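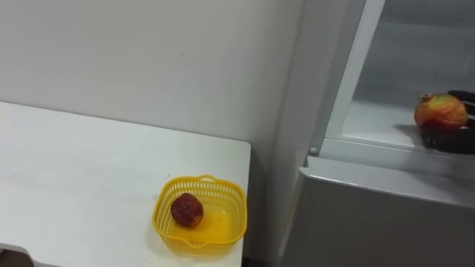
*Fruit and a yellow basket: provisions come before paddles.*

# Slow water: autumn on the Bulimel

The best moment on the Bulimel comes early, just after you push off from the slipway at Trarnbridge and the current takes hold of the bow. You've been fussing with straps and arguing over who gets the dry seat, and suddenly the village is sliding away behind the alders and all you can hear is drips coming off the blade. I've paddled this river in spring, when it runs brown and quick, and in the thick of August with half the county on it, but October is the month I'd send anyone. The light is low and yellow, the herons have got their nerve back, and you can go an hour without meeting another boat!

It's a gentle river by any measure. From Trarnbridge down to the old ferry steps is 25 kilometres, and a fit pair in a light canoe could do the lot between breakfast and dusk. Please don't. We took three days over it and I'd happily have taken four (there's a gravel bar below the second bend where I could have sat until Christmas, watching dippers bob about on the stones).

The first stretch is all meadow and overhanging willow. Keep left at the island, where the right-hand channel silts up and you'll end up wading. After that the banks rise and you come into proper woodland, beech mostly, dropping leaves on to the water so thickly in places that the boat seems to be gliding over a copper floor. Kingfishers love this bit. I saw my first one before I'd finished my sandwich, a blue streak going upstream at knee height, and I shouted so loudly that I probably frightened off the second.

## The carry

There is one portage and everyone moans about it. The weir at the halfway point can't be shot in an open boat, so you get out at the wooden landing stage and walk your canoe 440 metres along the towpath. It's flat, it's well mown, and it takes you straight past the door of Lagos, a tiny café with a green tin roof and the best ginger cake I've eaten in years. Take a trolley if you own one. We didn't, and needed two rests and a second slice.

Below the weir pool the river changes character altogether. It widens, slows and begins to wander through the reed beds of Prurnuvia, the nature reserve that swallows up most of the lower valley. Follow the posts with white tops through here, as the side channels all look alike and several go nowhere. Landing isn't allowed among the reeds, so stretch your legs before you go in. Then just drift. Marsh harriers were up over us all afternoon, tilting about on the wind, and towards five o'clock the starlings began to gather.

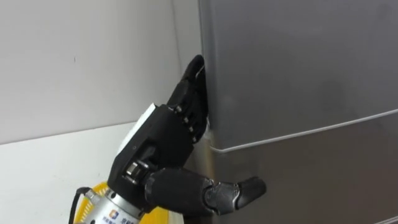
Food deserves more thought on a river trip than people give it, and a canoe is wonderfully forgiving about weight. You can take real potatoes! You can take a whole fruit cake in its tin. I cook a big pot of bean stew at home the night before, portion it into flat tubs and chill it hard, and I leave those tubs till the very last minute. If you've got one of those large grey stainless-steel fridges, with an upper door you can hook your fingertips behind and haul on, there'll be room to lay the tubs out in one layer so they cool evenly. Mine is a squat little thing under the counter and the tubs go in sideways. Either way, the stew should be for the first night, with pasta and anything in a packet for the second.

## Where to sleep

The campsite at the weir has 6 riverside pitches, grassy and level, with a tap and a composting loo. It takes up to three boats per party. The second night is a plainer affair, a farmer's field at the edge of the reserve with a stile, a trough and an enormous sky. Bring a warmer sleeping bag than you think you'll want. The mist comes off the water just after dark and gets into everything, and by morning our tent was hung with spiders' webs, every one of them beaded.

I unzipped the door at first light on the last day and an otter was on the bank, eating something crunchy. It looked at me, carried on chewing, and slipped in without a splash. We had porridge, packed the boat badly and paddled the last few bends to the ferry steps with wet feet, already talking about next October.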